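4.3 Failure during socket access

The most serious fault in the Skelto disassembly trials occurred at the CPU socket. The controller closes the fingers until the motor current passes a set limit, then treats the part as gripped. In September the limit was left at the value used for drive sleds, and the fingers continued to load the socket hardware for 300 ms after contact. Figure 6 gives the wrist view of an approach to the socket area.

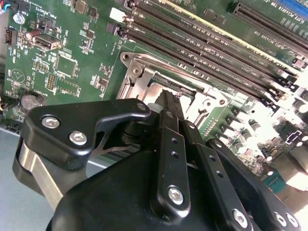

Figure 6. Gripper at the CPU socket, wrist camera. Note glare at right.

Glare of this kind matters to the fault. The Gotberg pose estimator discards saturated pixels, and with part of the board lost the depth error grew to more than 1 mm — enough to turn a light touch into a press. The arm then reported success and went on to the next step. The log was sampled at 60 Hz and shows no alarm.

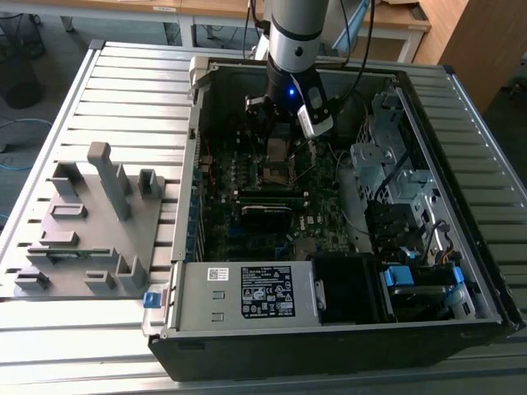

4.3.1 Protective stop

The stop was triggered by an operator. Force at the wrist was below the 30 N threshold throughout, as most of the load was carried between the fingers and never reached the sensor. We have since added a separate finger-current limit for each part class and a check on depth before contact.
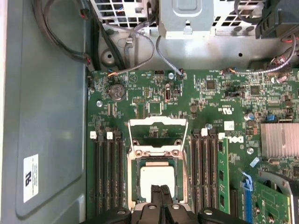 Aparecida Brandão objected in review that a current limit alone would not have caught the fault, and asked that the depth check be made a hard interlock. We have adopted this in the current controller.

2 comments · 30 shares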